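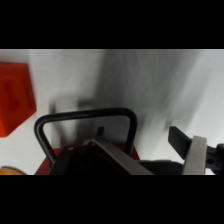 Issue 1000

Product: Sosby court scoreboard, wired
Site: Chevalier shuffleboard courts
Component: Bruvia controller, court 2
Severity: Medium
Status: Open, awaiting part
Opened: 1 June 2024

Summary
Scoreboard on court 2 adds the yellow side's points twice at the end of a frame. The black side is not affected. Other courts on the same power run score correctly.

Reported behavior
Club reports that when a scorer enters a seven or an eight for yellow and presses Enter, the total sometimes goes up by double the entry. Correcting with Undo removes only one of the two additions, and a second Undo is needed to get back to the right total. Two league matches were finished on paper. The fault shows up more often in the morning session than in the evening.

Initial checks
Controller firmware is release 18, same as the other courts. Scoring mode is set to standard frame play, kitchen deduction enabled. Game target is correct. No error codes in the controller's own menu. Keypad test screen shows every key registering. Display segments all light in the self test.

Power at the terminal block was stable with all displays on full brightness. The supply was ruled out and not looked at again.

Log review
Exported the event log from the controller. Each bad frame has two Enter events for yellow with one keypad entry before them. The second event always lands after the lockout has expired. Lockout on this site was at the factory value of 300 ms. No double events are logged for black, which uses a separate Enter key on the same keypad.

Step A
Raised the lockout to 1000 ms and asked the club to play a normal session. Fewer double entries, but not zero. One scorer also complained that a quick correction was ignored, as expected with a longer lockout. Value left in place for now.

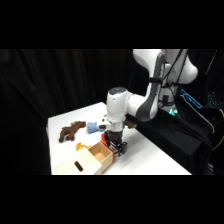 White robotic arm over the white table, black curtain behind.

Step B
Swapped the keypads between court 2 and the neighboring court and left the controllers where they were. The fault stayed on court 2. This clears the keypad and its membrane. Keypads were put back on their original courts so the asset list stays right.

Step C
Swapped the keypad cable on court 2 for a spare from the equipment shed. No change over a full session. Original cable shows some wear at the strain relief but passes continuity on all conductors, including while flexed. Refitted the original and taped the worn section.

Step D
Disconnected the Randeck league link and ran court 2 standalone. No double entries in the practice frames. Reconnected the link and the fault returned within the same practice game. The link module sends each frame total to the league table and waits for a confirmation. If the confirmation is late, the module is supposed to resend its own message and leave the controller alone.

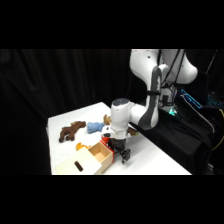 With the link connected, the resend is also arriving on the yellow Enter input. The module and that input share a connector on this controller revision, and the pin next to Enter has visible corrosion. The cabinet gasket on court 2 is flattened along the lower side, so moisture overnight is the likely cause and would fit the pattern of morning faults. Cleaned the pins and reseated the connector. Practice frames after cleaning were correct, but the plating on the pin is gone and the contact should not be relied on.

Workaround
Run court 2 with the league link unplugged. Enter results into Randeck by hand after each match. Scores on the display are unaffected by this.

Parts requested
Bruvia connector board, current revision. Sosby cabinet gasket, small. Board is back-ordered. Gasket is in stock and can ship ahead.

Remaining actions
Fit gasket when received. Fit board when received, then set the lockout back to 300 ms and reconnect the link. Check the cabinets on the other courts for the same gasket wear. Ask the club to keep paper score sheets for court 2 until one full league session has been played with the link connected.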